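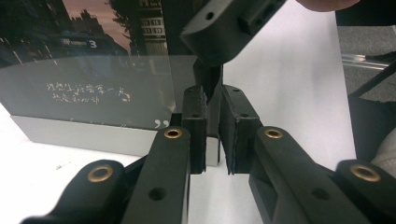

Search this site Search

Brellance glass photo stand - six months in

I bought mine in November, after my sister moved to Celuvville and took most of the good family albums with her (fair enough, she's the one who labels things). I had one picture of our grandparents that I really wanted out on display, and every regular frame I tried looked too heavy for it.

So, the stand. It's a sheet of glass that slots into a base, and your print goes behind it. Setup took me a whole evening, mostly my own fault! I peeled the film off the wrong side first and then got thumbprints all over it. Wear cotton gloves if you have them. The little cloth in the box just pushes the smudges around - I ended up using the one from my glasses.

The photo looks lovely in it. Colors come through clean, and at night with the lamp on there's hardly any glare unless you sit right across from it. I had my print redone on heavier paper, 200 gsm, and it stands up much straighter than the thin drugstore one did, which curled by Christmas.

What I don't love: the slot is tight. Swapping pictures means wiggling the glass loose every time, and I chipped a tiny corner doing it. Brellance wanted 83 dollars for the set and doesn't sell the glass on its own, which is pretty stingy. My neighbor has the Grorkus version, and hers slides right out, but the base is so light the cat knocks it over weekly.

Would I buy it again? For one picture I never plan to change, yes. For the kids' school photos I'm sticking with magnets on the fridge.

115 shares | 3 comments

pattycakes51: Does it come in a wide size? I've got a panorama from our lake trip.

mossyporch: Mine chipped in the same spot!! Warm soapy water on the slot helped a little.

dee_in_the_kitchen: Ordered the Grorkus, no cat here, wish me luck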